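빌라드홀름 공동주방 조미료 선반 정리 사진 모음

2026년 7월 23일

빌라드홀름 1층 공동주방의 조미료 선반을 정리했습니다. 지난 1월 이후 처음입니다. 선반은 가스레인지 오른쪽 벽에 있고, 냉장이 필요한 것은 옆 냉장고 문 쪽 칸에 따로 둡니다. 스탈티아 입주자와 바즈파이 입주자가 같이 쓰는 주방이라 같은 물건이 두 개씩 열려 있는 경우가 많았습니다. 이번에 열린 것을 먼저 쓰도록 앞줄로 옮기고, 새것은 뒷줄로 보냈습니다.

정리 기준은 지난번과 같습니다. 유통기한이 지난 것은 내용물을 비우고 용기를 씻어 분리배출했습니다. 이름표가 없는 것은 공용으로 봅니다. 개인 물건은 뚜껑이나 옆면에 방 번호를 적어 주세요. 뚜껑에 적을 때는 유성펜을 쓰는 편이 오래 갑니다. 종이 라벨은 기름이 묻으면 금방 떨어집니다.

버린 것은 모두 11개입니다. 대부분 반 이상 남은 드레싱과 굳은 설탕이었습니다. 고추장은 뚜껑 안쪽을 닦고 그대로 두었습니다. 간장과 식초는 맨 아래 칸, 가루류는 가운데 칸, 기름은 불에서 먼 쪽 끝입니다. 선반 받침은 틸투라 제품으로 바꿨고 높이를 한 칸 낮췄습니다. 예전 받침은 나사가 헐거워서 무거운 병을 올리면 앞으로 기울었습니다.

공용 조미료 구입비는 이번 달 공용비에서 나갔습니다. 영수증은 냉장고 옆 집게에 꽂혀 있습니다. 다음 구입 목록에는 굵은소금, 참기름, 후추가 올라가 있습니다. 추가할 것은 목록 아래에 적어 주세요.

마요네즈

넓은 흰색 뚜껑의 큐피 마요네즈입니다. 뚜껑 윗면에 검은 글씨로 丘比와 KEWPIE가 찍혀 있고, 라벨 왼쪽은 파란 바탕에 흰 마름모 그물무늬입니다. 개봉한 마요네즈는 냉장고 문 쪽 칸에 넣습니다. 덜어 쓸 때는 마른 숟가락을 쓰고, 먹던 젓가락은 넣지 않습니다.
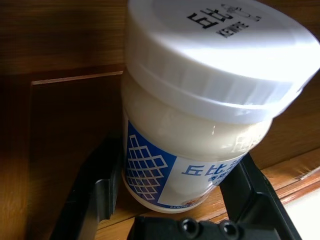
댓글 1

익명: 마요네즈는 냉장고 문 쪽 말고 안쪽 칸에 두면 안 될까요? 문을 자주 여닫다 보니 여름에는 문 쪽 온도가 꽤 올라갑니다. 그리고 개봉한 날짜도 방 번호 옆에 같이 적었으면 합니다. 지난번에 열려 있던 소스는 언제 땄는지 몰라서 결국 다들 손을 안 댔습니다. 구입 목록에는 식초도 하나 추가해 두었습니다.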